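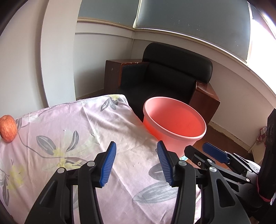

About us

Goledine is a small company that writes working rules for teams who use hand-held grippers in normal homes. We do not build machines and we do not sell them. Our product is a handbook, a training day, and a visit to your site when you ask for it.

The company was started by Aranka Juhász and Maxence Caron. Aranka worked many years in machine safety inspection, and Maxence trained operators at Panine, where every team had its own habits and the new people learned from whoever was sitting next to them. They wrote the first version of the rules in one September, at a kitchen table in the Győri office. It had 132 points. The present edition has 40, and we think it is better so.

What the rules say

The handbook follows the order of a working day. Before the work, the operator opens and closes both grippers fully and looks at the finger pads and the screws. A pad with a torn edge is changed the same day. Cables on the floor are moved or taped. The people who live in the home are told in simple words which room will be recorded, and they sign for this room only.

During the work, one session lasts 25 minutes at most, then comes a pause. Grippers are put down with the jaws open. If a child or an animal enters the room, the operator stops and puts both tools on the table. Food which was touched by the pads is not given back to the kitchen for eating.

After the work, the room is left as it was found - this is the rule which our clients forget most often. Objects go back to their places, and the pads are cleaned before the tools go in their case.

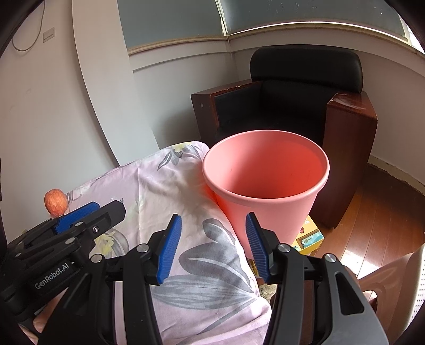
Do the rules also apply when we work with our own furniture and objects?

They apply in full, except for the signed permission, which you need only if other people live in the home or may be heard or seen during the recording.

Who we work with

Most of our clients are small teams, and Proteck was the first of them. They still send us remarks after every edition, some of them quite long. In total 500 operators have passed our training day. It is given in English or Hungarian, with two trainers, and it ends with a practical check. Who does not pass may come again without paying.

The current edition is valid from October 10, 2022. Older editions should not be used for new projects. If you find a mistake in the text, please write to Maxence - he answers every letter himself, but not always in the same week.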